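Beispiele sammeln, zweiter Anlauf

2. September 2019

Im Februar hatte ich geschrieben, dass wir mit dem Sammeln bis zum Sommer fertig sein wollten. Das hat nicht geklappt. Inzwischen liegen 2.401 Durchläufe auf der Platte, geplant waren 2.000, und trotzdem sammeln wir weiter.

Der Grund ist ziemlich banal. Von den Durchläufen aus der ersten Phase mussten wir 539 wieder aussortieren. Bei den meisten davon fing die Aufzeichnung zu spät an, der Greifer war schon unterwegs, und der Anfang der Bewegung fehlte. Todor Spahić hat das beim Durchsehen bemerkt, leider erst nach Wochen. Seitdem startet die Aufzeichnung automatisch, bevor die Steuerung freigegeben wird.

Wir arbeiten auf zwei Wegen. Ein Teil der Beispiele kommt vom echten Arm, den einer von uns fernsteuert. Der andere Teil entsteht in der Simulation, die bei uns Meltard heißt. Den Namen hat Mimoza Mladenović vergeben, und ich habe nie gefragt, woher er kommt. In Meltard steuert man mit demselben Gerät wie am echten Arm, das war uns wichtig. Wer an einem Ort geübt hat, kommt am anderen sofort zurecht.

Die meiste Arbeit steckt im Hintergrund. In der ersten Fassung gab es nur einen Tisch vor einer einfarbigen Fläche. Das Modell lernte damit schnell, kam aber am echten Arm durcheinander, sobald im Raum etwas anderes stand. Mimoza hat deshalb ein ganzes Zimmer gebaut: Dielenboden, eine graue Wand mit Schrammen, eine Tür, Steckdosen, dazu ein schwarzer Rollwagen und ein zweiter Tisch mit Steckerleiste und Not-Aus. Nichts davon wird je gegriffen.

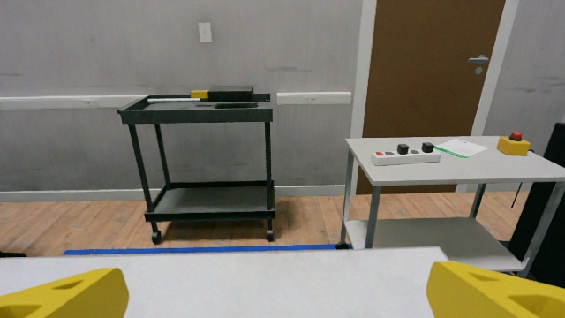
Vor jedem Durchlauf setzen wir die Gegenstände neu auf den Tisch, jedes Mal an andere Stellen. Am Anfang habe ich das nach Gefühl gemacht und dabei fast immer die Mitte erwischt. Jetzt gibt ein Skript die Positionen vor, auch die unbequemen nah am Rand. Ein Durchlauf dauert damit länger, und es geht öfter etwas daneben – die Fehlversuche behalten wir aber, getrennt abgelegt und mit einem kurzen Vermerk.

Offen ist noch die Frage, wie wir die beiden Teile mischen. Todor möchte beim Training mit der Simulation anfangen und die echten Beispiele erst am Schluss dazunehmen. Mimoza würde alles von Beginn an zusammenwerfen. Wir probieren beides, zuerst Todors Variante, die Konfiguration dafür liegt schon bereit. Die Ergebnisse schreibe ich hier auf, sobald beide Läufe durch sind.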